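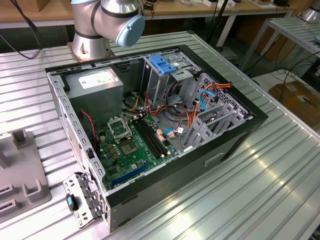

Sakbridge library is dropping its paper sign-up sheets for the public computers in July. I've used those computers for years, so a few notes on what changes.

You'll book with your library card number, at the desk or from home. Sessions stay at one hour. If the next slot is open you can extend once.

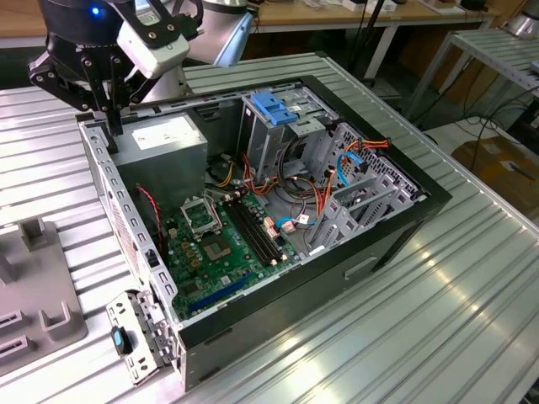 The part people keep asking me about is printing. It still costs the same, but you pay before the job goes through, and the desk won't take bills over $20.

Myfanwy Skyrme at the front desk told me they logged 2539 computer sessions last year. 103 of those were people who walked in with no card and needed a guest pass.

Guest passes aren't going away. You get 2 a month. Bring something with your name on it. A piece of mail is fine.

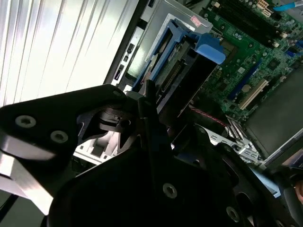 Server chassis with the case open.

The Prunen Street branch keeps paper sheets until its front counter is rebuilt. Same hours as before, closed for lunch at noon. If you only need to check email, that branch is quieter in the morning.

Save your work to a thumb drive or mail it to yourself. Everything on the desktop gets wiped when your hour is up. I lost a cover letter that way and had to write it over. 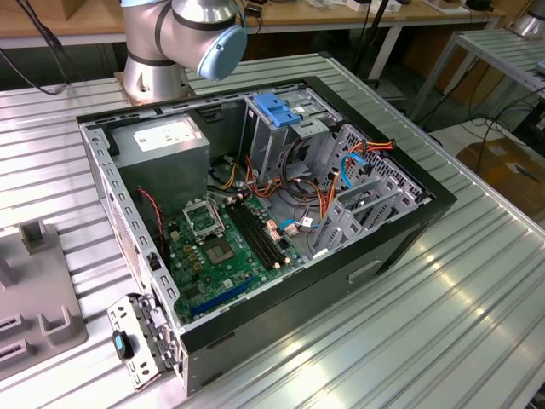
Cheng-en Yang is running a free help hour for anyone who hasn't booked online before. It's at 4 p.m. in the reading room, first come, first served. He can also reset your PIN if you have your card with you.

If your card has expired, renew it at the desk before you try to book. The website just says "not found" and doesn't tell you why.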